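Care of painted wooden blocks and the table they are used on

We have many colored wooden blocks at home, and also a light wooden table where they are used nearly every day. Over the years I collected some ways to keep both in good condition. Most of it costs little and needs only things which you have already in the kitchen.

Before you clean anything

Look first at the paint. Old blocks can have thin paint, and a wet cloth can take it off. Try a small spot on one side with a damp cloth and rub it gently ten times. If color comes on the cloth, use only a dry brush for this block and stop there. If the blocks are very old and you do not know what paint was used, do not sand them and do not give them to small children. Ask in a paint shop for a lead test kit, and read what it says on the package.

Washing the blocks

Never put wooden blocks into the dishwasher and never leave them in the sink to soak. Wood drinks water, becomes bigger, and then the paint cracks on the corners. I did this once with a whole box and I was sorry for it.

Take two bowls. In one put warm water with a few drops of dish soap, in the other only clean water. Dip a cloth in the soap water and wring it out very well, so that it does not drip any more. Wipe the block on all sides. Then wipe with a second cloth from the clean water, and dry right away with a towel. After that the blocks must stand on a rack or on a dry towel with some space between them. Turn them after one hour. I do this on a Friday evening and put them away on the next day, when also the bottom side is dry.

For sticky places (jam, glue from stickers) put a little cooking oil on a paper towel and hold it on the place for a few minutes. Then wipe with the soap cloth.

Dark specks and small chips

Yellow and light green show every mark. On red you see it less, but there the dust is more visible, so it comes to the same amount of work.

Dark specks can be two things. If it is dirt on top of the paint, a white eraser from the school bag takes it away. Rub in one direction and brush off the crumbs. If the speck does not change after some rubbing, then probably the paint is missing in this place and dirt went in the wood. In this case the eraser will not help and you need to repair.

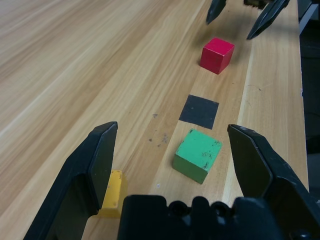
Repairing the paint on a chipped block

You need sandpaper of number 400, a soft brush, a small flat brush, and a water-based paint which is marked as safe for toys. I use the one from Sadeo, but any paint with this mark is fine. Matching the color is the most difficult part. Paint dries darker than it looks in the jar, so make a test on a piece of scrap wood and wait until it is dry.

1. Put the sandpaper flat on the table with the rough side up, and move the block over it. The side stays flat like this. If you hold the paper in the hand, the edges become round.

2. Brush off the dust, also from the corners. Wipe with a cloth that is only a little damp and let it dry.

3. Paint one thin layer over the whole side. If you paint only the chipped spot, you will always see a patch. Each side can have its own tone without any problem, but one side with two tones looks dirty.

4. Let it dry for the time written on the jar. Then go over it once more, very lightly, with the 400 paper, and paint the second layer.

5. Wait some days before you stack the blocks. The paint feels dry much earlier, but two fresh sides can stick together, and when you pull them apart the chip is bigger than before. For the last finish you can go over with 2000 paper and a drop of water, but for a toy it is not necessary.

Tape marks on the table

A piece of dark tape on the table is practical to show where something has its place. We use it for building games and for sorting. The problem comes when you want to remove it. Tape that stays for months leaves glue, and on light wood the place under it can have another color than the rest, when the sun comes to the table.

Pull the tape slowly, flat back over itself and along the grain of the wood. If you pull straight up, it can take small fibers with it. When it does not want to come off, warm it for a minute with a hair dryer on the low setting. For the glue that stays, use again cooking oil on a paper towel, then the soap cloth, then a dry one. Do not use nail polish remover. It eats the varnish, and then you must work on the whole table.

I change our tape every December, when we clear the table anyway for the holidays, and I put the new one a little to the side.

Cleaning the light wood

Wipe always in the direction of the grain. On pale wood you see circles from the cloth very well when the light comes from the side. A cloth almost dry is enough for every day. Crumbs and sanding dust should be brushed away first, because they scratch when they are under the cloth.

Colored marks from blocks happen when somebody pushes a painted block hard over the surface. The white eraser works also for this. If not, a little baking soda mixed with water to a soft paste, put on with one finger, no pressure. Try it first on a place which is not seen. On oiled wood it can leave a light spot and you must oil this place again.

Storing

A shallow box is better than a deep one. In a deep box the blocks fall on each other and the corners suffer. If your box is made of hard plastic, put a piece of felt or an old dish towel on the bottom. Do not keep them near the heater, and not in a cellar which is damp.

Check the lid sometimes, ours had a small staple inside that made scratches for a long time before I found it.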